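4. Setting up and using the cup drying rack

This section is for the wire cup rack with three pegs, Wallard series. The larger plate rack is explained in section 5. Please read the cautions before first use, also if you had a similar rack before.

4.1 Before first use

1. Take the rack out of the carton by the side posts. Do not pull on the pegs.
2. Remove the paper sleeve from the top bar and the tie from the base.
3. Check that every peg has its cap. The caps are small and one may stay behind in the packing paper.
4. Wash the rack with warm water and a little dish soap, and dry it with a soft cloth. A thin film of oil can remain on the wire from the factory.

Note: If a cap is missing, write to the Wikton parts desk and give the number 344. Do not hang cups on a peg without cap, the bare wire can scratch the inside.

4.2 Choosing the place

1. Put the rack on a flat and level surface. All sides of the base must touch it.
2. Leave a free space of 20 cm on one side, so you can lift the cups off without hitting the wall or the tap.
3. Keep the rack away from the stove. The caps become soft when they are heated many times.
4. If the surface is wood or stone, lay a thin towel or a drip mat under the base. The rack has no tray of its own, and the water runs down the wire to the surface.

To test the place, press lightly on the top bar with one finger. If the rack rocks, turn it a quarter and test again. When it still rocks, the surface is not level - please do not bend the base to correct it.
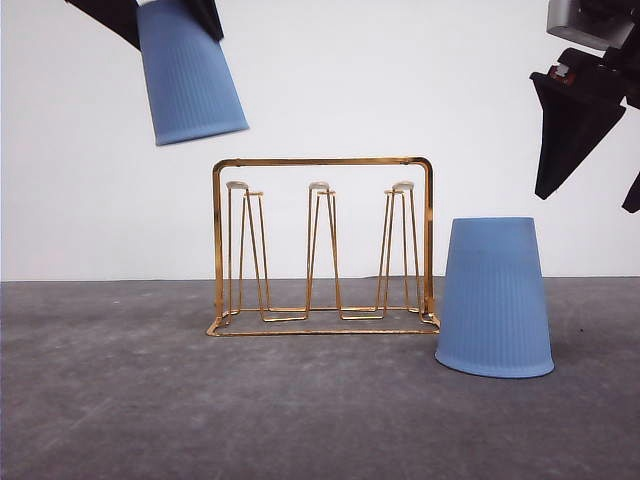

A light cup can be moved by a push from your sleeve, so hold the rack by a side post with one hand while you load it with the other. With plastic cups this is a good habit from the beginning. They hardly weigh down the base, and an empty rack is easy to tip over.

4.3 Hanging the cups

1. Rinse the cup and shake out the water over the sink.
2. Turn the cup upside down and lower it slowly over the peg, until the inside of the cup rests on the cap.
3. Load the middle peg first, then the two outer pegs.
4. If you have wide mugs, use only the outer pegs. Two wide mugs side by side will touch, and the place where they touch dries slowly.
5. To take off a cup, lift it straight up. Do not tilt it against the top bar.

Caution: The maximum weight is 475 g for each peg. A usual mug is nearly 300 g. Do not hang pots, jugs or wet cloths on the rack.

Caution: Thin glass can crack if it is dropped on the peg. Lower it with both hands and ask another person to steady the rack.

4.4 Care

1. Wipe the wire dry once in a week. Drops that stay on the gold colour leave pale spots.
2. For lime spots use one spoon of vinegar in a cup of water, wait two minutes and rinse well.
3. Pull off the caps in April and again before winter, wash them, and push them back completely.
4. Do not use steel wool, bleach or the dishwasher.

Text of this section: Alvar Bakke. Checked by Gladys Rengifo, Nov 11, 2021.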